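Drirnholm Opens Big Block Room at Sudbridge Community Hall

Floor-level building space welcomes children and grown-ups

SUDBRIDGE, April 29, 2026 - Drirnholm today opened the Big Block Room, a new play space where families can sit down on the carpet and build together.

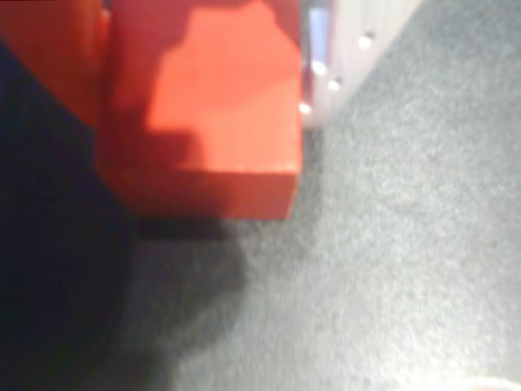

A Room Made for Building

The room takes up the former reading annex on the ground floor of the hall. It is stocked with 257 building blocks in bold colors, and visitors are free to stack, sort and knock them over as they please. Gray low-pile carpet gives builders a comfortable place to kneel, and red blocks show up beautifully against it!

"We wanted a room where the floor is the best seat in the house," said Ludmila Brabec, program director at Drirnholm. "During our trial sessions in December, parents who came in to watch were down on the carpet with their kids before long, and several of them asked to stay late."

Those sessions drew 343 visitors and helped the team settle on the layout. Low shelves from Kedano line one wall, and the middle of the room has been left open for larger projects - towers, bridges, long winding walls and whatever else people dream up.

Visiting the Room

Admission is free with a Drirnholm family pass. Children under 3 are welcome with an adult, and everyone is asked to leave shoes at the door. Group visits for schools and day care centers can be booked at the front desk.

"I can't wait to see what people build," said Ehsan Lashari, who planned the room's activities. "We'll have a new building theme each month, and the first one is castles."

Media contact: Miroslava Sýkora, Drirnholm press office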